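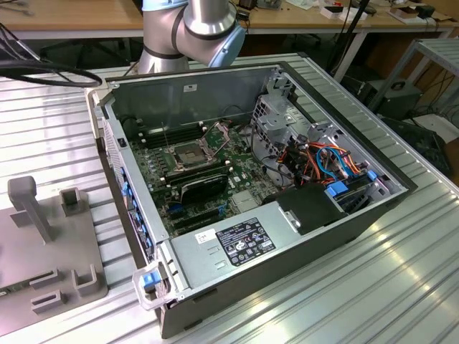
3 October 2019
Bula, bench notes. Planner branch: lowered-approach. Map node: Berhe, built from head of main this morning.

Aim for today was to find out why Cendano refuses approaches into the tower that a person at the teach pendant can drive without trouble. The case hasn't moved since calibration, side panel off, CPU socket lever up. Targets are hover poses only, no contact. Each target is a pose in the board frame with the gripper pointing down along board normal and the fingers in the pre-grasp shape.

Batch one: 72 plan requests, spread over the memory slots, the socket and the near side of the drive cage. Same start state for all. 16 came back with no plan. I had expected timeouts, but the log says goal in collision for every one of them, so the sampler never got going. Raising the planning time would have done nothing, and I'm glad I looked before changing it.

Sorted the failures by which link pair was reported:

Finger links against map: nine requests, all on the cage side.
Wrist sensor body against map: the other seven, all near the back wall of the case.

These are two separate faults and I've treated them that way.

Fault A, cage side

Dumped the occupancy map and cropped it to the volume above the motherboard and left of the cage. After removing everything within one voxel of the CAD surfaces I still had 3,383 occupied voxels. Most of them sit in a slab hanging off the cage at the height of the cable bundle. The cables are real and should be in the map, but the slab is much fatter than the bundle and has a tail that runs out over the board with nothing under it.

Replayed the depth stream into an empty map with the arm parked. The tail is there but thin. Replayed it again with the arm going through its scan poses and the tail fills in over the first few poses and then never clears. So it comes from the moving views. My reading is that it's a mix of two things: reflections off the bare metal of the chassis, and a small time offset between the depth stamps and the joint states. The offset smears any edge seen while the arm is moving, and the cage has a lot of edges, being perforated.

Tests, in the order I did them:

Only integrate depth when joint velocity is under threshold. Tail reduced, not gone. Slab now close to the true width of the bundle.

As above, plus a higher clearing weight for rays that pass through. Tail gone. Unfortunately some of the real cables went with it, at the loops that stand clear of the cage. Not acceptable, we'd plan straight through a cable. Reverted.

Velocity gate, default clearing weight, and drop any point whose surface normal is close to grazing for the view ray. Tail gone apart from specks, cables kept. This is the setting I've left in. The speck filter that already exists in Berhe takes care of the rest once its minimum cluster size is raised by one step.

The normal estimate is slow on the full cloud. It only runs at scan poses, so it doesn't hurt the planning loop, but it would be a problem if somebody wanted live mapping with the arm moving. Noted in the config file next to the parameter.

I haven't measured the time offset properly. It should be fixed at the source and the velocity gate only hides it.

Fault B, back wall

The collision model for the wrist module is a single box. It was drawn generously when the mount was being changed every week and was never tightened. The box overhangs the true shape on the side that faces the wall whenever the gripper is turned to line up with the memory slots. With the model as it stands, the goal pose is in collision by a few millimetres of nothing.

Eugénie Guillot suggested flipping the wrist half a turn for those targets, which puts the module on the open side. I tried it. It plans, but the elbow then has to come over from the other direction and the path swings wide over the fixture plate, close to the tall post. It also loses the view of the slot at the hover pose, and the slot refinement step needs that view. Good to have as a fallback, so I've added it as a second goal candidate with a cost penalty. Cendano will take it only if the first orientation can't be reached.

Replaced the single box with three smaller ones fitted to the mount mesh, padding set to 9 mm all round. I would like less padding than that. The hand-eye calibration is the limit at present, and I won't reduce it until the calibration has been redone with more poses.

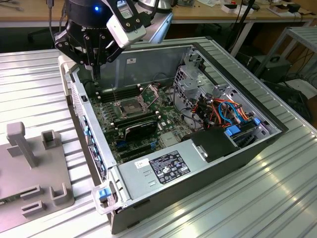

Xiomara Schumacher: are you checking the padded model along the whole path or only at the goal? I had a run on the Stekance cell where the goal was fine, the start was fine, and the shortcut step after planning cut a corner through the padding because it was calling the unpadded scene. It didn't hit anything, but the clearance plot dropped to almost nothing halfway down. Check which scene handle the smoother gets. And log minimum clearance per waypoint as well as the pass or fail, otherwise you'll never see it.

Went and checked. She's right, it's the same here. The smoother in Cendano takes a copy of the scene at start-up, before the padding is applied, and keeps it. Planner and goal check both use the padded scene. So every smoothed path so far has been validated against a thinner robot than the one we thought we were planning for. That includes everything in batch one that I'd marked as passed.

Fix is small: hand the smoother the same scene pointer as the planner and delete the copy. I also added an assertion that compares the padding values of the two at the start of each request. It will stop the node if they differ. Harsh, but I'd take a stopped node over a quiet mismatch.

With the smoother on the right scene, paths are a little longer and the descent into the case is closer to vertical. This is what I'd want anyway. The old paths tended to enter at a slant over the power supply and straighten up late.

Clearance logging added per waypoint. Columns are request id, waypoint index, closest link, closest object, distance. Closest object reads as "map" for anything that comes from Berhe, so for now there's no way of telling cable from cage from wall. Would need labels in the map. Parked. 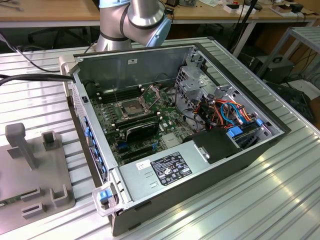 Re-ran the batch from the top with both fixes and the smoother change in. Same targets, same start state, same seeds. All requests return a plan. The second goal candidate was picked for a handful of the targets closest to the back wall, so the tightened boxes haven't bought quite enough room there. Tightest clearance over the whole batch is at the finger links on the descent past the graphics card, which I hadn't been watching. It's within limits.

Only executed a subset on the arm, at reduced speed, with the smoothed paths stepped through in the viewer first. Tracking error stayed low on all of them. Do not read the batch result as an execution result, most of it is planning only.

Things I got wrong on the way, for anyone repeating this:

The seeds are per worker thread. Fixing the seed with more than one worker does not give repeatable plans. I spent a good part of the morning comparing runs that weren't comparable. Set workers to one for any A/B test.

The map dump tool writes in the map frame and the crop tool expects the board frame. It doesn't complain, it just crops the wrong place. I've put a frame check in the crop tool.

The fixture plate is in the scene twice, once as a mesh and once through the depth map. No effect on results but it doubles the distance queries on that side. Added the plate mesh to Berhe's mask list so its points are dropped.

Open:

– measure depth to joint state offset, fix at source, then try removing the velocity gate
– hand-eye calibration with more poses, then revisit padding
– cable bundle is treated as rigid. Fine for hover, not fine once we go down next to the cage
– socket lever is missing from the CAD of the case. At the moment it exists only as map voxels and the speck filter at its new setting may be eating the thin part of it – check this before anything goes near the socket
– port the smoother fix to the January release branch, where the scene copy dates from. Xiomara to confirm which commit Stekance is running

Branch pushed. Parameters saved under the Bula config folder, old set kept beside it with the suffix "unpadded" so it doesn't get picked up by accident. Arm left parked over the rear of the case in the scan start pose, scene reset, map cleared.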